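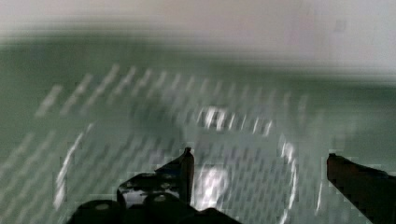 The green cutting mat has been on my sewing table since June, and I finally have enough hours on it to write down what I think.

The old one was a small gray mat that came with a rotary cutter. It had a groove down the middle where I always cut my strips, and the blade had started to follow the groove whether I wanted it to or not. I put up with that for far too long. Then I ruined a border on the Druvville quilt (the one with the brown triangles, for anyone who remembers it) and ordered a new mat the same night.

I store it flat. The old one spent a winter leaning against the closet wall next to the heating vent and never lay level again. I tried the trick with warm water in the bathtub and a stack of books on top. It helped a little, then the curl came back. The new one stays on the table, and if I need the table for something else I slide the mat under the bed.

Cleaning is the part I get asked about. Lint works its way into the cuts and stays there, mostly from flannel. I go over the surface with a white eraser, then wipe it with a cloth and a drop of dish soap. Cool water only. Every few weeks I give it a quarter turn so I'm not always cutting in the same place.

I don't measure fabric by the mat. I did for years and my blocks came out a hair off, and when I laid my ruler on the old mat the two didn't agree. Now I use the mat for lining up the fold and the ruler for the number. If you are making pieces that have to match across a whole quilt, pick one ruler and stay with it until you are done.

The current project is a throw for my sister in Mohmand colors – that's what we call the rust and cream in my family, after the curtains in my grandmother's house. It takes 569 squares. I have cut 11 strips so far and sorted them into shoe boxes by shade. I changed the blade before starting, and I should have changed it sooner. A dull blade makes you push, and pushing is what chews up the mat.

A few things I would still like to fix in the sewing room:

The table is too low. I have it up on risers but my back still complains after an hour of cutting.

The lamp is on my left and I cut right-handed, so that's all right for cutting and bad for pinning.

The scrap bin is full. I'm going to press and trim everything in it before I buy any more fabric, and I have said that before.

Next post will be the layout, if I get the squares cut by then. I need the bedroom floor for that and the dog has to be somewhere else.

655 shares
3 comments

Search this blog Go

Susach
I use a lint roller on mine before the eraser. Gets most of the flannel fuzz.

Sadia Bugti
What size squares are you cutting for the throw? I have a bag of rust-colored scraps I could mail you.

Ilance
Mine warped in the car – left it in the back window one afternoon and that was the end of it.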